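LISEZMOI — Studalum, lot rangement

Version du March 12, 2023. Remplace celle de septembre, ne plus utiliser l'ancienne.

Contenu

Images fixes prises pendant du rangement en intérieur : étagères, plans de travail, placards, coins de pièce. Le sujet c'est les objets et l'endroit où ils finissent. Jusqu'à 2000 images par dossier, 4 dossiers. Pas de son, pas de vidéo.

Dossiers

cuisine — vaisselle, boîtes, torchons
entree — chaussures, manteaux, sacs
bureau — papiers, câbles, petites fournitures
divers — tout ce qui ne rentre pas ailleurs, à trier un jour

Le dossier entree vient du site Titstead, les autres de Plerix. Noms de pièces repris tels quels des fiches, donc quelques doublons (« cellier » et « réserve » c'est pareil).

Étiquettes

Une ligne par image dans le fichier etiquettes.csv. Colonnes : dossier, numéro, piece, objet, etat, remarque. Séparateur point-virgule. Attention aux accents, encodage UTF-8, Excel les casse à l'ouverture.

Le champ etat prend « rangé », « en cours », « à ranger » ou « illisible ». Si on hésite entre deux, mettre « en cours » et une remarque. Le champ objet reste vide quand rien n'est reconnaissable — ne pas deviner d'après l'image précédente, c'est arrivé trop souvent dans la version d'avant.

23 catégories d'objets, liste dans categories.txt. Les meubles Viklund sont comptés comme meubles, pas comme contenants, même ceux avec des bacs.

Images floues ou voilées

On les garde. Etat « illisible », objet vide, piece remplie seulement si la fiche de séance la donne. Une masse grise sans contour net n'est pas un meuble, une bande plus chaude sur le bord n'est pas du bois. On écrit « forme indistincte » en remarque et on passe à la suivante.
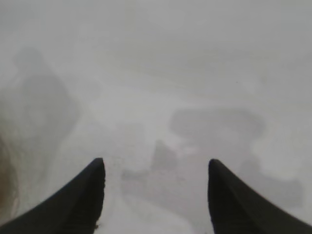 Pour filtrer, une ligne suffit : garder tout ce dont etat est différent de « illisible ». Les numéros ne sont pas recalculés aprés filtrage, il y aura des trous, c'est normal.

Problèmes connus

2 fiches manquantes côté bureau, pièce laissée vide
torchons et serviettes mélangés dans cuisine
quelques remarques coupées à la virgule, reste d'un vieil export

À faire

Fusionner cellier et réserve. Relire divers. Vérifer les majuscules dans la colonne objet.

Usage interne et enseignement, citer Studalum. Corrections bienvenues, indiquer le dossier et le numéro de l'image.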